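Stitside opens its teaching benches to small workshops

Two-armed benches learn fiddly jobs from the people who already do them - no code, no engineer on site

For immediate release, January

Stitside, the bench automation firm, today opens bookings for its Brovesent teaching programme. Small workshops, repair shops and short-run makers can send a member of staff to the Stitside rooms, show a pair of robot arms how a job is done, and go home with a bench that has been taught by someone who knows the work.

First places go to firms already on the list. Everyone else, from February.

The programme has been in trial for most of the past year with one partner, the cable and lamp repair firm Oda. Staff there taught the arms two jobs: passing a short cable from one gripper to the other, and setting small metal parts into a cup or tray ready for the next person down the line. Dull jobs, both of them. Also the jobs that kept coming back to the top of Oda's list when people were asked what they would gladly hand over.

"We had a drawer full of automation quotes and none of them touched the handover," said Ronja Hovland, workshop manager at Oda. "Everyone wants to sell you the big lift. Our trouble is a bit of cable that bends the wrong way when you let go of it. Natsumi in our team has been doing that for years and she couldn't write it down if you paid her. She could show it though."

How it works, in short

There are two ways to show a bench a job, and Brovesent uses both.

1. By hand. The joints are let go slack and the teacher takes hold of the arm and moves it through the job. Good for reaching, lifting, setting down. Most people get the feel of it before the first tea break.

2. By remote control. The teacher sits away from the bench and drives both arms at once, watching through small cameras on the wrists and a wider view from above. Slower to pick up. Better for anything that needs two hands working together, where a person leaning in would be in the way of their own work.

The cable handover is taught the second way. Both grippers are brought in level over the middle of the front table, nose to nose, with the short blue cable across the gap, and the teacher works from there. Everything else stays at the back out of reach - tape roll, metal cups, green block - so a stray elbow has nothing to knock. 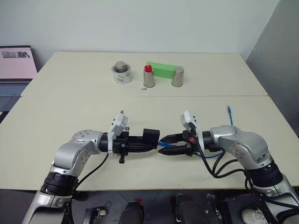
3. Then the repeats. A job is shown again and again with small changes each time: cable a little to the left, a little twisted, gripped nearer the end. Bad goes are kept as well as good ones, and marked as such. The Oda cable job took 1,000 showings over 14 working days before the firm was happy to sign it off.

What a booking includes

A booking is for one job. The firm sends up to 2 teachers, Stitside supplies the bench, the arms and a session lead. Bring your own parts please, real ones from the shelf, including the scruffy ones. Clean samples teach the arms about clean samples.

At the end of the booking the firm gets the trained job, the full set of recordings and a written note of where it still goes wrong. The recordings belong to the firm that made them. Stitside will ask before using any of them elsewhere and no is a fine answer.

Teachers do not need any background in robots. So far they have included a watch strap maker, a retired electrician and a student on placment. A steady hand helps, patience helps more. Sessions are kept to 75 minutes with a proper break after, as tired teachers give tired showings and the arms copy those too.

"The first morning I kept moving my head to see round the gripper, like you would at your own table," said Natsumi Sugawara, who taught the cable job for Oda. "Doesn't help. You've got the camera and that's what you've got. By the third morning I'd stopped doing it. What I still find hard is the letting go. One side has to have it properly before the other side opens and you can't feel that, you have to see it."

That last point came up with nearly every teacher in the trial and has changed the set-up. Teachers now get a practice hour on letting go alone, before any recording starts.

What it doesn't do

Soft things are hard. Thin cloth, thread, wet labels: not yet, please don't book for these. Jobs that need real force are out as well, the arms are light ones. And a job taught on one bench does not simply carry over to another with different tables or lights. Some fresh showings will be needed, how many depends on the job. Stitside will say so at the booking stage, not after.

"I would rather turn a firm away in January than take the booking and shrug at them in spring," said Genji Sugawara, who founded Stitside with Tania Bhattacharjee. "Showing is a lovely way to teach an arm but it's still teaching. If the job is different every time and the person doing it is making forty small choices, we are not there. If it's the same job with a bit of wobble in it, come and talk to us."

Bhattacharjee, who runs the sessions, said the firm had held off opening more widely until it had enough session leads. "Anyone can drive the arms. Sitting next to someone while they do it badly for an hour and keeping them cheerful, that's the part we had to train for."

Second site

A second set of benches will open at Ala later in the year, in the old print rooms on the ground floor. Toshiko Ebihara joins as site lead. She was a session lead through the whole of the Oda trial and wrote most of the teacher handbook, which goes out free to anyone with a confirmed booking. Step-free access at both sites. Parking at Ala is tight, ring ahead.

Visits

Workshops thinking of booking can come and have a go first. Visits run in the mornings from 10am, small groups, and visitors can try both hand teaching and the remote controls. Flat shoes are best for the remote controls. Press welcome at the same times - please let us know beforehand so a bench is free, and ask before filming, as some of the parts on the benches belong to customers.

Press contact: Tania Bhattacharjee, Stitside. Interviews with Genji Sugawara and with Ronja Hovland of Oda can be aranged on request, afternoons preferred.

Ends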